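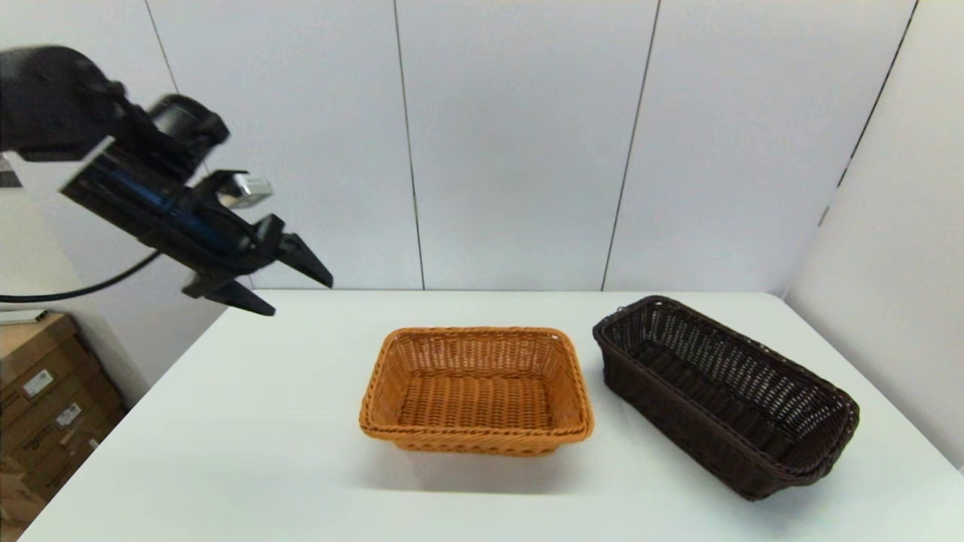

夹爪、两只编织篮和那张白桌子

机械臂搬到共享工坊已经有一段时间了,之前零零碎碎记在本子上的东西,趁这周有空整理一遍。2024年3月开始动手的时候,我只想让它做一件事:把小东西从一只篮子里夹起来,放进另一只篮子。现在这件事能做,成功率还不够好,下面按顺序写。

先说地方。工坊叫 Plirnwood,在一栋旧厂房的二楼,按月交钱,工具公用,桌子要自己登记。我原来在家里书房做,臂装在书桌上,每次电机加速,显示器就跟着晃,晚上也不好意思开。搬过来以后占了靠墙角的一块位置,两面有墙,背景干净,对视觉部分帮助很大。家里的书房后面是书架,各种颜色的书脊经常被分割程序当成目标物,我花了不少时间调参数,后来换了背景,那些参数基本都删了。

机械臂是二手的 Stakano,卖家附了一份打印的接线说明,里面有两页顺序装反了。控制箱是原配,固件版本比较旧,我没有升级。论坛上有人升级以后关节限位要重新标定,我不想碰这个。

夹爪是平行式的,两根黑色手指。原来的指尖太宽,伸进篮子以后容易刮到篮沿,所以我重新画了一版尖一点的,打印了三次才合适。第一次孔位偏了,第二次强度不够,夹紧的时候手指往外张。第三次加厚了根部,改了打印方向,到现在没有再换过。

相机装在夹爪上面,很小的一个模块。支架是自己做的,两颗螺丝固定。最初我把相机放在桌子对面的三脚架上,好处是视野固定,坏处是夹爪一靠近目标就把目标挡住了。装到夹爪上以后,最后几厘米也能看见,代价是每次拆装都要重做手眼标定。标定板用的是打印纸贴在玻璃板上,纸一定要贴平,边角翘一点,结果就会差很多。

线缆是花时间最多的地方之一。一根黑线现在从夹爪上垂下来,绕一个松的弧到左边。之前我用扎带把线沿着手臂一路绑紧,看着整齐,手腕转到接近极限的时候接头被拉松,图像断断续续,查了一个晚上才查到是线的问题。后来把手腕附近的扎带剪掉,留出余量,断图就没有再出现。缺点是线有时候会扫过桌面,所以程序里加了一条限制,手腕低于某个高度的时候不允许大角度旋转。

篮子有两只,一只橙黄色,一只深棕色。橙黄色的是长方形,圆角,边上一圈比较粗,底编得很密。深棕色的更窄更长,侧面是镂空的。选这两只没有特别研究过,家里现成的,颜色差得够开,程序容易区分。用了以后发现编织的东西其实不太好对付。

橙黄色这只问题小。底部纹理密,小零件放进去轮廓还算清楚,只是颜色接近木色的积木会混进去。深棕色这只麻烦得多。侧面有空隙,白色桌面从空隙里透出来,分割出来的篮子轮廓是碎的,一块一块。我先试了形态学闭运算,核取小了补不上,取大了又把篮口的形状糊掉。后来换了思路,不去找整个篮子,只找篮口那一圈边,用边缘点拟合一个长条形,再取长轴方向。这样斜着放也能认出来,角度误差在我能接受的范围内。

棕色篮子的一个角上还翘着一截藤条,从篮沿伸出来。拟合的时候这一截会把边缘点往外带,长轴就偏了。可以剪掉,我没剪,加了一步离群点剔除,正好当作测试。如果连这种程度的干扰都处理不了,以后换别的容器也一样会出问题。

桌面是白色的,表面光滑,略微有一点反光。刚搬来时用的是一盏正上方的灯,桌上会有一块亮斑,位置跟着相机走,程序偶尔把它当成白色零件去夹。现在改成侧面打光,加了一层柔光布,篮子周围的影子变浅了,亮斑也不明显。影子还是有的,阈值我按有影子的情况调,所以关了灯以后基本不能用。

软件部分分三块。视觉一块,运动规划一块,中间是一个自己写的调度程序,名字叫 Pramonent,没有什么含义,建仓库的时候随手敲的。调度程序的工作很简单:拍照,找两只篮子,确定哪只是起点哪只是终点,在起点里找零件,算抓取姿态,执行,再拍一张检查。每一步都有超时,超时就回到安全位置等人。早先没有超时,有一次视觉线程卡住,手臂停在半空,我在旁边吃饭,过了很久才发现。

运动规划没有用复杂的办法。篮子上方设一个固定高度的过渡点,水平移动只在这个高度以上进行,下降和上升都走直线。慢一些,但是好预测,撞篮沿的次数明显少了。下降速度限制在最高速度的百分之八,靠近底部再降到百分之五。工坊里别人也会走过来看,速度低一点大家都放心。

测试做了两轮。第一轮是在换指尖之前,放了60次,记录比较乱,只能说失败主要是刮到篮沿。第二轮是在新的灯光和新的指尖之后,一共200次,每次把篮子挪一挪,角度随意,零件用木块、瓶盖和线轴混着放。失败的情况大致有几种:

木块贴着篮壁,手指插不进去。这种最多。
瓶盖扣着放,夹起来以后滑掉。
线轴滚动,第一次碰到就换了位置,程序还按旧位置下降。
棕色篮子的方向算反了一点,放下时零件磕在边上掉到桌面。

贴壁的问题我打算加一个拨动动作,先用一根手指把零件往中间推,再夹。已经写了一半,推的力度还没有定,推轻了不动,推重了整只篮子跟着滑。篮子很轻,又没有固定。试过在底下垫防滑垫,有效果,但是垫子露出来的部分又会影响分割。可能剪成比篮底小一圈就行,下周试。

滑落的问题和指尖材料有关。现在是光面的打印件,准备在内侧贴一层薄的硅胶片。硅胶片已经订了,卖家叫 Messina,还在路上。贴上以后手指间的开口会变小,最大抓取宽度要重新量,程序里的数值也要改。

费用没有仔细算过。最大的一笔是机械臂本身,其次是工坊的月费,打印材料和螺丝之类的可以忽略。手头工具不多的话,我建议先找个共享的地方,光是一张不会晃的桌子就省了很多事。

代码暂时没有公开,里面还有一些写死的路径和标定数据。计划在7月以前整理出一个能在别的机器上跑起来的版本,先放视觉那一块,也就是找篮口的部分。调度程序要等拨动动作做完以后再说。

下次去工坊要带的东西:剪刀、防滑垫、游标卡尺、备用的扎带,还有一块新的标定板,旧的那块纸角又翘了。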